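Landlord wants to replace the radiator valves himself – do I have to let him in?
Posted in Renting and Housing by Leen Farah, 31 May 2020

I rent the top floor of a two-family house in Dunham. My landlord lives downstairs. The heat is hot water with old cast iron radiators, one in each room, and two of them have valves that won't turn. The one in the bedroom is stuck open and the one in the kitchen is stuck most of the way closed. I told him about it in October and he said he would get to it.

Now he says he wants to do the work himself over two days, and he wants me to move the furniture away from all the radiators, including the ones that work fine. He is not a plumber. He also said he might have to drain the whole system, and that I should put towels down because "some of it always gets out." I have hardwood floors and a rug that cost me $400.

My lease says he can enter for repairs with 24 hours' notice. It doesn't say anything about who does the repairs. Can I ask him to hire somebody? And if the rug gets ruined, who pays for it? I do have renters insurance but I have never used it.

I get along with him and would like to keep it that way.

Hollis Boateng
Yes you have to let him in. It's his house and the lease says so. Roll up the rug.

Mireille Nassar
I managed small rental buildings for 21 years, so I can tell you how this usually goes, but rules on landlord repairs differ by state and sometimes by town. Call your local building department before you rely on anything I say.

On entry: if the lease gives him access for repairs with 24 hours' notice, and he gives the notice, you should let him in. You can ask him to put the notice in writing. A text message is fine in most places. Ask for the start and end time for each day as well. Two days with no hours attached can turn into a week of him going up and down the stairs.

On who does the work: many places let an owner do plumbing and heating work in a house he lives in. Some of them stop allowing it once part of the house is rented out, and some want a permit either way. The building department will tell you over the phone which one applies, and you don't have to give your address to ask. If a permit is needed, an inspector may look at the work after he's done.

On draining: he is probably right that he has to lower the water level. You can't take a valve off a hot water radiator with the system full. Since you are on the top floor, he only has to drain down below your radiators, not empty the whole thing. The water that comes out of old radiators is black and it stains. Towels won't protect a wood floor from that. Ask him to use a plastic drop cloth with the towels on top of it, and a shallow pan under the valve. 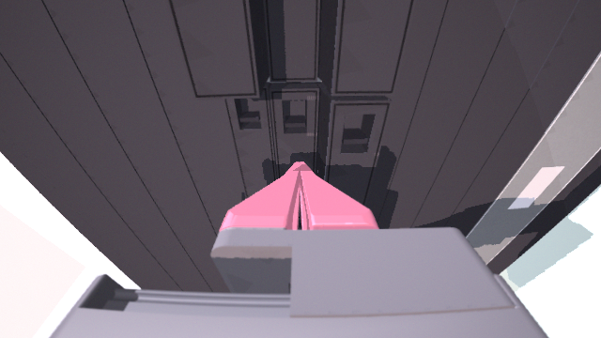 Take the rug out of the room completely. If it's rolled up against the wall, it can still get wet. Before he starts, go around with your phone and take pictures of the floor by every radiator and the ceiling under the windows. Send them to yourself so they have a date on them. If the floor gets stained, that is his floor and his problem, but you want to be able to show it didn't come from you.

The rug is harder. If he damages your property through carelessness, he should pay for it. Your insurance may cover it too, but look at your deductible first. With a $400 rug you would likely get nothing back.

As for the furniture, it is reasonable for him to ask you to clear the two radiators he is working on. He may want the others clear because they all have to be bled when the system is refilled. That only takes room for one person to kneel at the end with the bleeder, so you shouldn't have to empty the rooms.

Ghada Hourani
Agree with most of what Mireille wrote. One thing to add is that the nuts on those old valves can be very tight, and if he puts all his weight on the wrench he can crack the fitting or bend the pipe coming up through the floor. We had this happen in our old place and the bill was $848, mostly for opening up the ceiling below. In your case the ceiling below is his, so maybe mention that to him. He should hold the pipe with a second wrench while he turns the nut.

Also do it now while it's warm out. If something goes wrong in the summer you can wait for a plumber.

Leen Farah
Thank you, this helps a lot. I called the town this morning but the office is closed on Sundays, so I will try again tomorrow. I asked him about the drop cloth and he said he has one in the garage. The rug is going to my sister's.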